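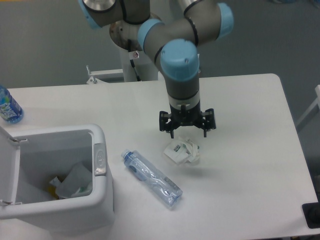 Recycling and rubbish – your questions

Do I need to crush plastic bottles?
Yes please. Empty them first, squash them flat and put the cap back on.

Should I take the label off?
No, labels can stay on.

What about paper wrappers?
Clean, dry paper goes in with paper. Anything greasy or plastic-lined goes in general waste.

Can I leave a half-full bottle out?
Pour the drink away first – full bottles are left behind at collection.

How big is the kitchen bin?
The Teltham holds 30 litres and takes standard liners.

Who do I ask about missed collections in Rusthorpe?
Yolanda Betancur, at the front office.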